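Pens in a paper cup

I cleared off my desk in February and the part that took longest was the pens. The papers went into the recycling in one trip. The cables went in a box. The pens took most of an evening. 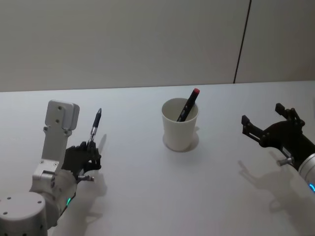 They had been living in three places: a drawer, a mug with a cracked handle, and the bottom of my work bag. Once I put them all together I had 38, and that is with me buying a pen maybe twice a year. Several had a hotel name on the side. One was from Warix, where I worked for five months a long time ago, and it still wrote fine.

I tested each one on the back of an envelope. A few scribbles, then a short word, then a wait of a minute and another try. If it skipped twice it went out. That left 16, and I gave half of those to my neighbor Yeshi Ayele, who teaches and goes through them fast.

The mug went too. I had been meaning to buy a proper holder and looked at a few, but the one I liked was too heavy and too tall, so short pencils sank to the bottom. For now I am using a plain white paper cup. It weighs nothing, so it will tip if you load it up on one side. With only a pen or a marker in it there is no trouble. When it gets grubby I take another one from the sleeve in the kitchen.

The rule I settled on is that the cup holds what I used this week and the drawer holds the rest. This week it's a black pen for writing and a marker for labeling boxes. Mitra Asadi told me to store markers cap down so the ink stays at the tip. I tried that and kept grabbing the wrong end, so mine stand cap up -- they seem to last as long as they ever did.

The desk top is white, and ink shows on it right away. Rubbing alcohol on a paper towel takes off most of it if you get there the same day. There is one blue line near the back of my desk that I left for a week, and it's still there, a little fainter.

Next is the drawer itself, mostly batteries and takeout menus. I also found the key to a bike lock I no longer own.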